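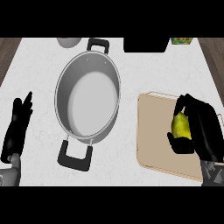

Minoru Uchida wrote:
I do not agree that clocks will kill the Stirham event. Last year I played 5 games there and only 2 came to a natural end. In the others we stopped in round three and had to guess the result with the judge. For me this is worse than any clock.

jadness_tom
Posts in this thread: 8
Guessing is bad, sure. But at 2,000 points some armies need more time just to be moved. I bring goblins. My opponent brings four giants and drinks coffee. Why should we both get the same half?

Minoru Uchida
Because you both paid for the same half. I am sorry if this sounds hard, I do not mean it so. You have chosen the goblins. You can use movement trays, and you can deploy from the trays too, which saves a lot.

zandcombe_rules
We tried clocks at Zandcombe and I was against them before. The slow players were fine, they had practiced. The trouble was people forgetting to switch for dice rolls in the other player's turn. Saves, break tests, all of this. The pack must say clearly who pays for that time. The Stirham pack says nothing.

jadness_tom
Exactly my point. Also what happens at zero? You lose? You stop moving but still roll saves?

Štěpánek
At my club you only roll saves and hold objectives after zero. It works well enough. I am more worried about the random first round. The pack says "drawn on the morning" and does not say how, and last time two from the same car met on table one.

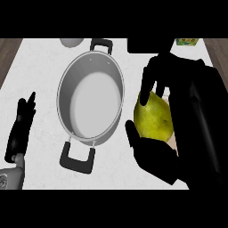 Minoru Uchida
The first round draw should be done in public, I am with Štěpánek on this. Write each name on a card, fold it the same way, and let one player from each club pull. If two from the same club come out together, put the second card back and pull again. It needs no software. A plain steel stockpot with a wide open top, like the one on that white counter, is good for it, since anybody standing near can look down and see that it is empty before the cards go in.

zandcombe_rules
Pulling again is not random any more, just so you know. The last pairs can get stuck with nobody legal left. Then you must break an earlier pair, and somebody complains.

Minoru Uchida
You are right, I did not think of the last pairs. Then I would let the last pairs stand, also when they are from one club.

Štěpánek
Fine for me. I drive alone this time anyway.

jadness_tom
Lists close Thu 27 November, so can somebody please ask the organizer about the clock at zero before this? If I must drop the goblins I need to paint the whole cavalry, and the event is the first weekend of December.

zandcombe_rules
I sent him a mail this morning. I will post the answer in this thread when I have it.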